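**Folding a T-shirt** is a household task in which a short-sleeved shirt is brought to a small, regular shape for keeping in a drawer, on a shelf or in a suitcase. It is usually done after drying, and in many homes it is the last part of the laundry work. The T-shirt is often the first garment which children learn to fold.

## Surface

Any flat and clean surface can be used. A table is the most comfortable for the back, but many people prefer the bed, where there is more space for the finished piles. A bedsheet spread over the surface protects the clothes from dust. It also holds the cotton a little, so the shirt does not slide when one side is turned over. On a very soft mattress the folds become less straight.

## Basic method

The shirt is laid flat, in most descriptions with the front side down, and the collar is pulled straight. Small wrinkles are pushed out with the palm of the hand, from the middle to the sides. One side is then turned towards the centre, and its sleeve is folded back over itself so that it does not stick out. The same is done on the other side. At the end the lower part is brought up to the collar, one time or two times, depending on the height of the drawer.

The sleeves are the place where most mistakes occur. If a sleeve is folded at an angle, the finished shirt is thicker on one side and a pile of such shirts will lean. The collar also needs attention, as a crease pressed into it during storage stays visible when the shirt is worn.

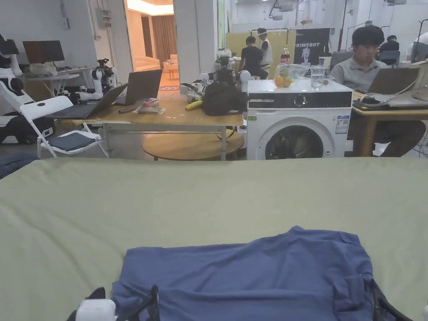

## Variants

In the *shop fold* a thin board is placed on the back of the shirt and the sides are folded around it, which gives every shirt the same width. The Stenmont board, sold for home use, is 40 cm long and is taken out when the fold is finished.

The *standing fold* makes a smaller packet that can stand on its edge in the drawer. It was described by Ryota Shimada in the household booklet *Marwat*, of which 3,000 copies were printed. Shimada recommended folding the long strip in thirds, and he advised against pressing the packet with force.

The *roll* is common among travellers. After both sides are folded in, the shirt is rolled from the bottom hem to the collar. It takes little room in a bag, but thick printed pictures on the chest may crack if the roll is very tight.

## Storage

Folded shirts should be completely dry before they are put away. Piles are easier to handle when they are low, and heavy cotton shirts are normally placed under the thin ones. Summer shirts are in some homes moved to a box in November and folded again in spring.

## See also

- Ironing
- Clothes drying
- Chest of drawers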